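Housekeeping Operations II
Unit 6 handout: Clearing and finishing polished wood tables
Prepared by Hsiu-ying Wu, with additions by Man-lok Tsang
Revised May 2024

6.1 Scope

This unit covers the clearing, inspection and finishing of high-gloss wood tabletops in guest lounges, meeting rooms and private dining rooms. Matte, oiled and waxed surfaces were covered in Unit 5 and are mentioned here only for comparison. Glass and stone tops are in Unit 7.

Students should have read the chapter on coatings in the course reader before the practical. The practical is held in the Katberg room. Bring the inspection flashlight issued in February and two clean microfiber cloths. Cloths that have been washed with fabric softener leave a film and will be sent back.

6.2 What a polished top is

A polished tabletop has three parts that matter to the person cleaning it.

The substrate. Solid wood, or a veneer over a core. It moves with humidity. The cleaner normally never touches it, except where the coating has failed.

The coating. Commonly a lacquer, a polyurethane or a polyester, built up in several coats and then leveled and buffed. The gloss comes from the flatness of this layer. Any scratch, residue or swelling breaks up the reflection, and the eye finds it quickly on a dark top.

The edge. Edges are either coated along with the top or covered with a separate trim. Metal-colored trim may be solid metal, plated metal or a foil over plastic. These three do not tolerate the same products. Treat an unidentified trim as foil until the room card says otherwise.

The dark color is not a coating defect and needs no special product. Dark tops show dust, lint and fingerprints sooner than light ones, and they are scheduled for more frequent attention on that account.

6.3 Common marks and their sources

White ring or haze. Moisture has entered the coating. Typical sources are cold drinks, damp cloths left in place, and flower vases. A light haze often clears on its own overnight. Do not heat it with an iron or a hair dryer.

Dark ring. Moisture has gone through the coating and reached the wood. Report it. Housekeeping does not treat dark rings.

Dull patch, sharp border. Usually a solvent: hand sanitizer, perfume, nail polish remover. Citrus peel belongs in the same group, as the oil in the skin of the fruit softens some lacquers if it is left in contact. Remove peel as soon as it is found and wipe the spot with a damp cloth, then a dry one.

Dull patch, soft border. Usually residue. Breathe lightly on the surface and watch the mist clear. If it clears unevenly, there is a film on top of the coating and it can be cleaned off. If it clears evenly and the patch remains, the coating itself has changed.

Fine circular scratches. Dry dusting with a loaded cloth. This is a staff-caused defect and is recorded as such.

Color transfer. Printed labels, colored paper napkins and magazine covers can release ink when damp. See 6.5.

6.4 Clearing the table

Clearing comes before any cleaning product is opened. The order is fixed:

1. Lift loose paper and check under it for keys, cards and earrings.
2. Remove food waste, including peel, wrappers and crumbs large enough to pick up.
3. Remove bottles, cups and glasses.
4. Set aside personal items according to the lost property procedure (Unit 2).
5. Remove crumbs and grit with a soft brush and a pan. Do not use the cloth for this step.

Every object is lifted straight up. Nothing is slid. A grain of grit under the base of a glass will cut a line the full length of the slide, and on a dark gloss top the line will be visible from the door. The same applies to trays, laptops and table lamps.

Clear from the near edge toward the middle, then walk to the other side. Do not lean across. Belt buckles, name badges and key rings are responsible for a large share of the edge damage we log, and the trim along the front edge takes most of it.

6.5 Plastic bottles

Plastic water bottles are the most common item left on lounge tables and deserve a section of their own.

A bottle standing upright touches the table only at the feet or rim of its base. A bottle on its side touches along the body and the label. Contact is longer, it can roll, and if the cap is not fully closed the contents will collect along the line of contact. Hold the bottle at the middle with one hand, steady the cap with the other, and raise both ends together. Picking it up by the cap alone lets the base drag.
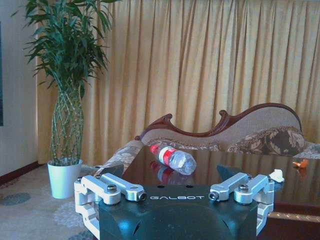
Check the cap before tilting the bottle toward yourself or over the cart. Once it is off the table, look along the surface at a low angle for a line of water. If there is one, blot it. Do not wipe, as wiping spreads the water toward the edge, where it can run under the trim.

Wraparound labels are either plastic film or paper. Film labels are harmless in most cases. Paper labels soften when wet and may leave adhesive or ink. Red is the worst of the common label colors on pale wood and the least noticeable on dark wood, so on dark tops it is missed at inspection and found later by the next guest's white napkin. After lifting any bottle with a wet label, press a damp white cloth on the spot for a few seconds and look at the cloth.

Sealed bottles are returned to the pantry only if they come from a staff-set tray. All others are emptied and recycled. A bottle found lying down is treated as opened whatever the state of the cap.

6.6 Cleaning

Fold the cloth in quarters. This gives eight usable faces, counting both sides. Use a new face whenever the current one shows soil.

Spray the cloth, never the table. Overspray reaches the trim, the chair backs and the carpet. The working dilution of the neutral cleaner is 1 to 200 for daily work. A dilution of 1 to 100 is allowed for food grease, on a small area, followed by a wipe with plain water. Stronger mixtures leave streaks and do not remove more soil.

Work in straight, overlapping passes along the length of the table. Circular motion is kept for the drying of small spots. Follow each damp pass with a dry one before moving on — the surface should not stay wet long enough to be seen drying by itself.

Do not use:
Silicone spray polish. It builds up, it makes later refinishing difficult, and it makes the top slippery.
Glass cleaner containing ammonia.
Melamine sponges. They are abrasive and will dull a gloss coating.
Vinegar solutions on unidentified trim.

6.7 Trim

Wipe trim last, with a separate cloth, barely damp. Gold-toned trim scratches easily and most of its color is in a very thin outer layer. No metal polish is to be used by trainees. Where trim has lifted, do not press it back. Mark the place with blue tape on the underside of the table and write it up.

Run a finger along the joint between trim and top. Sugar from spilled drinks collects there and holds dust. A wooden skewer wrapped in one layer of cloth will remove it.

6.8 Inspection by reflection

A polished top is inspected by looking at what it reflects, and only then at the surface itself. Stand at the short end of the table. Lower your head until a ceiling light or window is reflected in the top. Move slowly sideways and follow the edge of the reflection. Over sound coating the edge of a light stays straight and crisp. Over residue it blurs. Over a scratch it breaks. Over swelling at a joint it bends.

Repeat from the long side. Marks that run in the same direction as the line of sight are hard to see, which is why one position is not enough.

An object left on the table may be used as a check. Its reflection should meet its base with a clean line. A blurred reflection under an object does not prove that the coating is dull, as a curved or transparent object gives a soft image even on a perfect surface. Use something with a straight edge, such as a folded tent card.

The gloss meter is demonstrated in class by Chia-hao Tse. Trainees are not asked to operate it in the practical, but should know that a reading is taken at several points on the top and that the readings are compared with each other, as well as with the value on the room card.

6.9 Reporting

Use form T-17 for all surface damage. Fill in the room, the table number, the distance from the two nearest edges, the type of mark using the terms in 6.3, and whether it was present at the previous inspection. "Stain" alone is not accepted. Forms go to Pui-shan Tam at the end of the shift.

Damage longer than 100 mm, any dark ring, and any lifted trim are reported by phone at once. The table is then covered and taken out of use.

6.10 Practical assignment

Work in pairs. Each pair receives one table in an unprepared state. Clear, clean and inspect it by the procedure above and submit one T-17, even if no damage is found. You have 600 seconds for clearing and cleaning together. Inspection is not timed.

Marks are lost for sliding an object, spraying the table, using one face of a cloth twice, and leaning across. Chun-hung Lam will grade the first group and Hsiu-ying Wu the second.

Reading for Unit 7: course reader, chapter on glass and stone, plus the Wulturbridge case notes on etched marble. Bring a tape measure.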